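Curnholm Residents' Association
Minutes of the general meeting, 7 March 2026

Present: Fuad Teshome (chair), Lirnik, Dullier, Araya, and 9 residents.
Apologies: none received.

1. Minutes of the February meeting
Approved with one correction. The gutter repair was on the north side of the hall.

2. Hall roof
Dullier has two quotes for the flat section over the entry. Both include removal of the old felt. The lower one is $800 and does not cover the flashing. Dullier to ask for a revised price with flashing included. Decision held over.

3. Parking on the lane
Cars are still being left across the turning area. Araya has written to the town and had no answer. Agreed to put up a second sign at the lower end.

4. Kitchen
The budget for the hall kitchen stays at $400. Lirnik asked whether stone-patterned counters would show stains. Members were mostly in favor of a pale color.

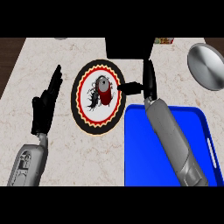 Lirnik will get a price for the shorter run by the sink and bring it to the next meeting. The faucet is to be replaced first, whatever is decided on the counters.

5. Other business
The hall key list is out of date. Anyone holding a key should give their name to Araya.

Meeting closed. Next date to be posted on the hall door.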